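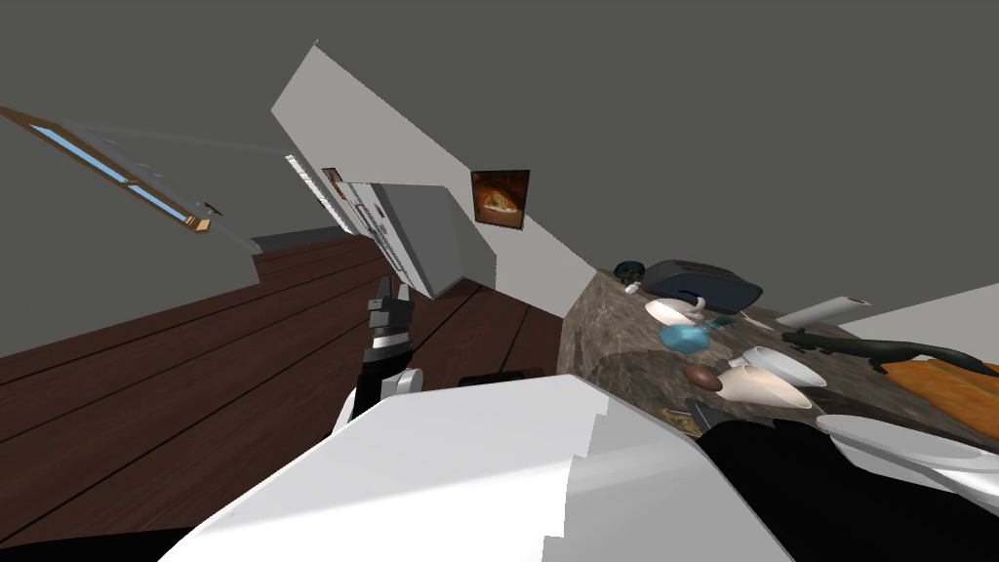
Can a robot clean up a kitchen yet?

Parts of one, slowly, with a person nearby. Picking up a cup it has seen before is pretty reliable now. Doing the whole kitchen after breakfast, in a home it has never been in, still goes wrong often enough that I wouldn't sell it to you.

I'm Malathi Raju, and I started Graddale because I kept getting that question from friends, from my landlord, and once from a dentist with both hands in my mouth. People see a video of a robot folding a towel and they want to know when they can have one. Fair enough! I want one too. So we test chore robots for a living, and we tell the companies that build them (and anybody else who reads our reports) what they can do and what they can't.

What we do all day

Most of our work starts in simulation. We build kitchens on the computer, with counters and cabinets and appliances and a lot of clutter, and then we let a two-armed robot loose in them. Cups get tipped over on purpose. Bowls end up too close to other things. We like a messy counter, because yours is probably messy too, and a robot that only works on a tidy one is not much help on a Tuesday night.

A standard kitchen run has 19 chores in it. Put the cup upright. Move the cutting board. Open the tall cabinet and put something away without knocking over whatever is next to it. Each robot program gets a lot of tries at each chore, and we write down every miss and what kind of miss it was. Our last full round came to 1,575 tries, and Marcus Gallagher watched more of those than any person should.

After that we go to the real thing. We have two practice rooms in the back of our building, one set up as a kitchen and one as a small packing line, and that second one is Anil Gowda's pride and joy. He spent 10 years running a shop floor before he came to us, and he is hard to impress. If a machine puts the wrong lid on a box he'll say so, loudly, from across the building.

What we've learned so far

Shop floors are easier than homes. The parts are the same shape every time, the light stays put, and you can move the table if the arm can't reach. Kitchens fight back. Glass is hard to see, shallow bowls are hard to grip, and anything lying on its side takes more planning than you'd think. I used to guess that lifting would be the tricky part. Mostly it's deciding where to grab, and then noticing when the grab didn't work.

Computer kitchens also flatter the robot a little. A cup in there weighs what we say it weighs, and nothing is sticky. We keep the two sets of scores apart in our reports for that reason, and if a company asks us to blend them, we say no.

Who we are

There are five of us. I do the talking and the invoices. Marcus runs the tests. Anil runs the packing room. Stamatia Spanos builds the computer kitchens and has strong feelings about countertops. Chandrasekhar Salian writes the reports – if you've ever read one and thought it was blunt, that was him, and I left it in.

Working with us

If you make a chore robot, or you run a shop and somebody is trying to sell you one, drop us a line. You can come by and watch a test day as well. They start at 9 in the morning and there's always coffee, which we still pour ourselves.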